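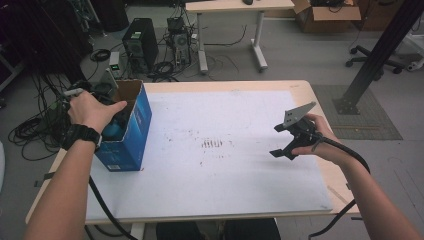

# Blue Shipping Box, Top-Opening (Sovard, size 2)

I sell a lot of boxes, and I'll admit most of them bore me a little. The Sovard blue is the one I keep for myself! It's a plain cardboard carton, blue on the outside and brown on the inside, with flaps on top that fold right back so you can get a hand in without scraping your knuckles. I stand one up on the packing table, hold it by the top edge with my left hand and load with the other, and it stays where I put it.

I carry two blue boxes in the shop, this one and the Pliteck. The Pliteck is cheaper and a bit shinier, and if you're mailing T-shirts it will do you fine. I like the Sovard better for anything with a rounded shape (helmets, small speakers, bike lights, a teapot if you wrap it well) since round things push outward on the sides and the Sovard panels have a little more spine to them.

## What you get

- Flat-packed cartons in bundles of 50
- Blue outside, plain brown inside
- Full-width flaps at the top
- Stock number 701, if you're ordering by phone

Tape isn't included. Labels aren't either, but I sell both, and if you add them to the same order they ship together.

## How I pack it

Fold the bottom first and tape it along the seam, then once across each end. Turn it upright and press down on the base with your palm. If it bows, add another strip of tape now, before there's anything inside to worry about.

Put about an inch of crumpled paper in the bottom. Set your item in with the heavy side down, then stuff the corners, and with a rounded item be generous there (that's where all the empty space hides). Close the flaps and give the whole thing a gentle shake. Hear something? Open it up again and add more paper.

I cover my table with a big sheet of white paper before I start, and I'd do it even if you think your table is clean. Cardboard sheds dust, and tape picks up every crumb. The sheet also takes the smudges so the tabletop doesn't have to, and when it gets too grubby you just roll it up and put down a fresh one. Please don't reuse it as filler, though. I did that once and sent a customer in Ostitz a very nice white lampshade with a brown thumbprint on it.

## Things people ask me

**Can I write on the blue?** Black marker shows up okay, silver is much better. For an address I'd still use a white label, and a small one looks neat low down on the front.

**Does the color rub off?** I've had it happen with a damp box, so keep your bundles off the floor and away from the door. Dry ones have been fine for me.

**Can I use it twice?** Sure, if you slit the tape with a blade and don't rip it. I have one that's been back and forth to my sister shop in Escobedo so many times the corners have gone soft, and it still closes.

**Will it take a bottle of wine?** Please get the bottle carton instead. It has a divider and it's made for the job.

## Price and shipping

A bundle is $17 plus shipping. Orders in before noon go out the same day, later ones the next working day. You can pick up at the Ostitz counter too, just call ahead so I can bring a bundle down from the loft (the stairs are steep and I'm slow on them).

If a bundle shows up with crushed corners, send me a photo and I'll replace the bad ones. You don't need to mail them back.

Price checked Jan 5, 2018. The Pliteck boxes have their own page, under Cartons, Light.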